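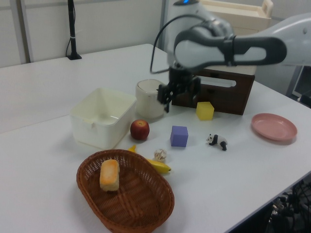

What is the difference between a fixture and a chattel?

A chattel is an item of personal property that remains separate from the land. A fixture is an item that began as a chattel but has become part of the land through the manner and purpose of its attachment, and it therefore passes to a purchaser with the land unless the contract provides otherwise.

Teltwood Institute
Certificate in Conveyancing Practice
Topic 4: Fixtures and Chattels
Lecture notes and tutorial material
Lecturer: Lamisi Laryea
Tutors: Tamás Fodor, Ekow Osei

4.1 Scope of the topic

These notes should be read before the April tutorial. They deal with the general law test, the position of tenants, and the drafting of inclusions and exclusions in a contract for the sale of residential land. Security interests in goods that become attached to land are covered in Topic 9 and are mentioned only briefly here.

Students are reminded that the notes state general principles. Legislation differs between the states and territories, particularly in relation to tenancies, and the applicable Act must be checked in every case.

4.2 The general law test

The courts have regard to two matters: the degree of annexation and the object of annexation.

Degree of annexation is concerned with how firmly the item is attached and what would be involved in removing it. An item attached to the land other than by its own weight, even slightly, is presumed to be a fixture, and the burden of proof falls on the party who says that it is a chattel. An item resting by its own weight alone is presumed to be a chattel, and the burden is reversed. Either presumption may be displaced.

Object of annexation is concerned with the purpose for which the item was put in place. If the purpose was the better enjoyment of the land or building, the item tends to be a fixture. If the purpose was the better enjoyment of the item itself, it tends to remain a chattel. A tapestry fastened to a wall so that it may be displayed is the usual illustration of the second case. Purpose is assessed objectively, from the circumstances apparent to an observer. The private intention of the person who attached the item carries limited weight, although Australian courts have been prepared to consider evidence of actual intention in some circumstances.

Neither matter is conclusive. Relevant considerations include:

the nature of the item and of the land;
the relationship between the person who attached the item and the owner of the land;
whether the item was to remain in position permanently or for a temporary purpose;
whether removal would damage the land or the item;
the cost of removal compared with the value of the item.

4.3 Items that commonly cause difficulty

Dishwashers. A freestanding dishwasher connected by a hose and a power point is frequently treated as a chattel. An integrated unit set behind a matching cabinet panel has a stronger claim to be a fixture. The contract should state the position in either case.

Garden sheds. A small shed standing on pavers differs from one bolted to a concrete slab. Photographs taken at the first inspection are useful evidence.

Curtains and blinds. Blinds fitted to brackets are normally listed as inclusions. Curtains are less certain, and a separate entry for rods and tracks is advisable.

Television brackets. The bracket and the television should be dealt with separately. Vendors often intend to take both and to leave the wall unrepaired - a frequent source of complaint at the final inspection.

Pot plants. Plants in the ground pass with the land. Plants in movable pots ordinarily do not, although very large pots have produced correspondence out of all proportion to their value.

4.4 Tenant's fixtures

At general law a tenant may remove certain items attached during the tenancy, even where those items have become fixtures. The categories recognised are trade, ornamental and domestic fixtures. Until removal, the item remains part of the land. The right must ordinarily be exercised during the term, or within such further period as the tenant remains in possession in the capacity of tenant, and the tenant must make good any damage caused.

Agricultural fixtures were not treated in the same way at general law, and statute has intervened in several jurisdictions. The terms of the lease must also be read closely. An express clause dealing with alterations will often displace the general position.

4.5 Drafting inclusions and exclusions

The practitioner should obtain written instructions from the vendor before the contract is prepared. A clause that merely refers to "all fixtures and fittings" is unsatisfactory. The word "fittings" has no settled meaning, and the clause leaves the dispute exactly where it was.

Each item should be identified by type and room, and by make or serial number where there is more than one of the kind. An excluded fixture requires an express right of removal, a time by which removal must occur and an obligation to make good.

4.6 Tutorial problem

Hazem Ait Brahim contracts to sell a weatherboard cottage, built in 1908, to Seidu Quartey. The contract describes the land as having an area of 866 square metres and includes "light fittings, stove and fixed floor coverings". There is no list of exclusions.

Before settlement the vendor removes the following: a leadlight panel held in a window opening by four screws; a cast iron bath standing on its own feet and connected to the plumbing; a workbench bolted to the garage wall; and a rainwater tank resting on a timber stand. The purchaser obtains a quotation of $395 for repairs to the garage wall.

Prepare written advice to the purchaser on each item. State which presumption applies and what evidence would be required to displace it. Consider whether the cost of repairs may be recovered if the workbench is found to be a chattel.

A second purchaser, dealing with an adjoining unit, has discovered that its hot water system is hired from Cirico under a written agreement. Identify the additional enquiries that should be made, with reference to Topic 9.

4.7 Submission

Advice is limited to two pages and is to be lodged with Mr Osei by 5 pm on the day before the tutorial. Case extracts are in the course reader from page 162. Students who require the reader in an alternative format should contact Ms Laryea.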